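Returns used to eat up the first two hours of every morning at Medach, a small online store that sells kitchen and table goods from a warehouse in Grekgate. Last April the company moved its returns handling to a plug-in called Bivico. We spoke with the owner and the store's customer service lead, who both asked to be left unnamed.

The old system was an email inbox and a spreadsheet. A customer wrote in, somebody looked up the order, and a label went out by hand. "In a normal month we had 187 returns," the owner said. "In January it was closer to 300. Every one of them needed at least three emails."

The store has 2813 products listed, many of them in several colors. Most returns come down to color or size, the owner said, and very few to damage. What she wanted was a form on the order page where the customer picks the item, picks a reason and gets a label right away.

Setup took longer than planned. Medach runs its checkout on Yang, and the order numbers did not carry over in the format Bivico expected. "We lost a week on that," the owner said. "The fix was one setting, but we had to find it — and the help page was for an older version." 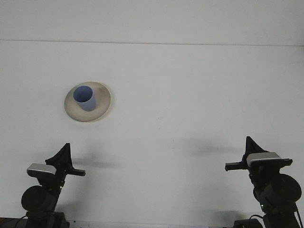 The service lead remembered the first weeks differently, and said the order numbers were a small matter next to the refund rules. Under the old system, staff decided case by case whether to refund shipping. The software wanted one rule for each return reason, written down in advance. "We found out we had all been doing it differently," the service lead said.

They settled on a short policy. Shipping is refunded if the item is faulty or wrong, and it is not refunded for a change of mind. Exchanges go out free. The policy is now linked from every product page and from the order confirmation email.

The cost was a concern. Medach paid $700 for the first year, and the owner said she would not have signed up for a monthly plan at the same rate. She has since renewed.

Some things are still done by hand. Gift orders go through the old inbox, and so do returns from outside the country. The owner would like to move the gift orders over next, once the form can hide prices from the person sending the item back.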